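Why I still want a camera with a real viewfinder

When I moved to Canada, my old compact camera came with me in a coat pocket. It has a small optical viewfinder in the corner, a bit dusty inside, and I use it every week. The shop where I tried to replace it showed me eleven models. Only 2 of them had a window to look through.

The new Lavano costs $1,562 without a lens, and for this price you receive a bright screen and a menu with 69 items. I have read the manual twice. The screen is very good in a living room. At noon on a snowy lake I saw mostly my own hat in it, and I pressed the button and hoped.

Makers say that people do not ask for viewfinders any more. I think people cannot ask for a thing they have never held. My nephew learned photography on a phone, and when I gave him my camera he first held it at the end of his arm. Then he put it to his eye and he became quiet. He took one picture in ten minutes — I would call this a good result.

There is also the matter of the battery. With the screen switched off, my old Voß works through a whole weekend at the cottage. The Lavano I borrowed was empty before supper, and the charger was at home. Of course a window in the body needs space, and space costs money. I would accept a thicker camera, in a dull colour if necessary, and I would give up the video modes and the filters which make everybody orange.

Drornik announced in May a small camera with an optical finder, but only 2,000 pieces, for collectors. This makes me a little angry. A tool that helps you to see should not be kept behind glass. I will write to them, in my best English, and ask for a cheap one.
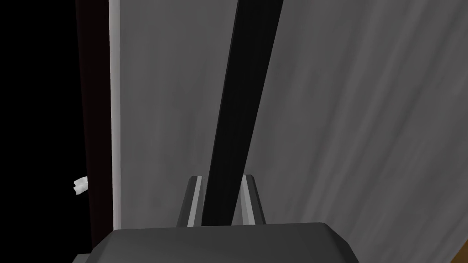

Skamunthorpe: I agree about the sun, but I wear glasses, and with my old optical finder I never once saw the corners of my picture. A tilting screen was a great relief to me. Please leave us both kinds.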